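Zakgate Forum > Simulation and Evaluation > Ranking policies in sim before touching the arm

gkong_jy
June 19, 2018
Posting the method now that the runs are finished. We wanted to know whether a simulated copy of our bench puts manipulation policies in the same order as the real arm does. Same object set, same instructions, 45 start layouts, 2115 episodes in all. Score is task progress, marked on a fixed rubric. Renders from one of the layouts:

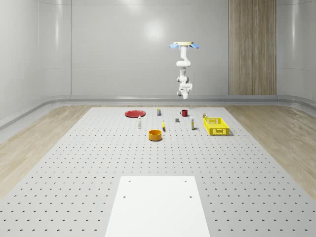
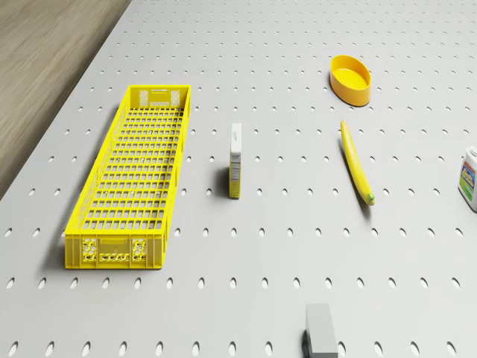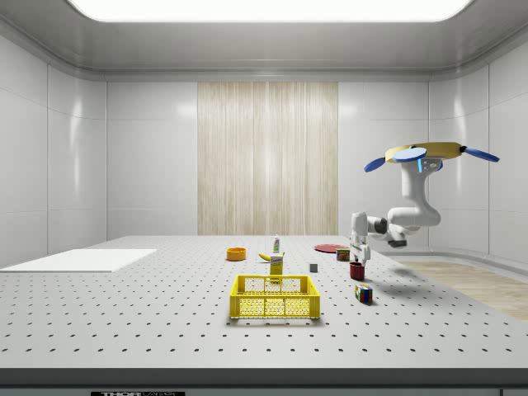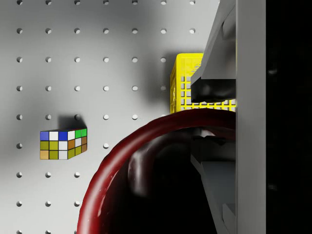
Simulated bench at Rurnville: ceiling-mounted arm and perforated tabletop (first and third), close views with part of the gripper (second and fourth).

Pairwise order agreed with the real bench in 71 of the comparisons we could make. The misses are nearly all between policies whose real scores were close to start with.

tak_yian
What was the rubric for the mug? In the fourth one the rim sits between the fingers and the inside of the red container is almost black. If your policies take a close camera as input, that darkness matters. Our real cups never render that dark on the sensor.

gkong_jy
Reach, contact, lift, release in the target, equal weight. On the shading, agreed. We raised the ambient term for a second batch and the order did not change. Absolute scores went up slightly.

MansikRa
I don't accept ordering as the headline number. If sim says A beats B by a mile and the bench says by a hair, you have the right order and the wrong decision. Give the correlation of the scores as well.

Also the walls. Smooth glossy panels, even light. Ours has a window. Any policy that is fragile to lighting gets a free pass here.

kh_wang
Man-sik, the correlation is in the write-up, second table. I ran the real side. The fixed lighting was deliberate, we matched it on the bench. Changing the light is a separate factor and I would not mix it into the first result.

MansikRa
Then the claim should be "under matched lighting". The title of the write-up doesn't say that.

kh_wang
Fair. Will change it.

gunwoo.min
How did you set friction for the banana and the basket? We use Munevo for contact and thin lattice walls are a pain. Fingers catch on the bars in ways they don't on the bench.

gkong_jy
Convex pieces for the basket walls, up to 20 per side. Friction was one value for all the plastics, tuned on a push test with objects left out of the evaluation. Banana got its own value. We did see the catching before we split the walls.

tak_yian
One value for all plastics is generous. The bowl and the bottles won't slide alike.

gkong_jy
They don't. Per-object values are planned for September, along with the Cha layouts. I expect it to move scores on the bottle tasks and little else, but that is a guess.

gunwoo.min
Can you post the wall split? I'd like to try it on our mesh.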